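2022-01-13, laundry notes (Cadbridge flat)

Big printed cloth finally going in! Top loader, on with the dark clothes, cold water, 2,000 mL jug for measuring out the soak afterwards.

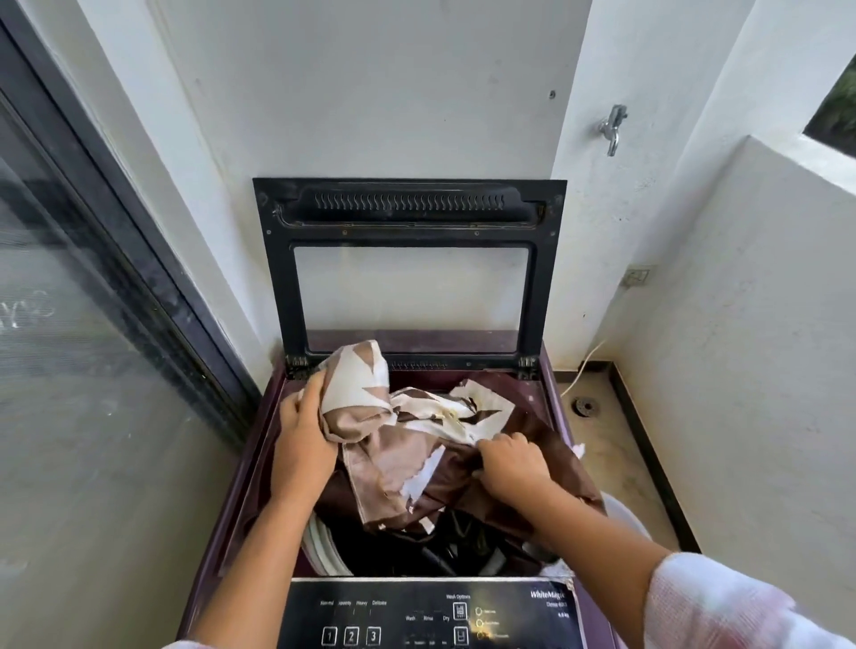

I've wanted to get this one through a proper wash ever since July, when Rutilio turned it up in the Zadow box, and I'm dead keen to see how the browns hold. Went with Delicate. Fulgencio reckons Normal would be fine and he may well be right, but I'd sooner lose an hour than lose colour (we can try Normal on the Lemside offcuts, there's heaps of them).

Settings and bits:

- liquid detergent, 80 mL, no softener
- colour catcher sheet in with the load, keep it and tape it in on the next page
- push the cloth down evenly before shutting the lid, it likes to bunch on one side
- line dry in the shade, not the dryer

The white patches are the part I'm most excited about. If they stay clean next to that chocolate brown we've got a method for the whole Solís lot, which would be brilliant.

To do: buy more pegs. Ask Rutilio if the label said cotton or a blend, my note just says "c/?"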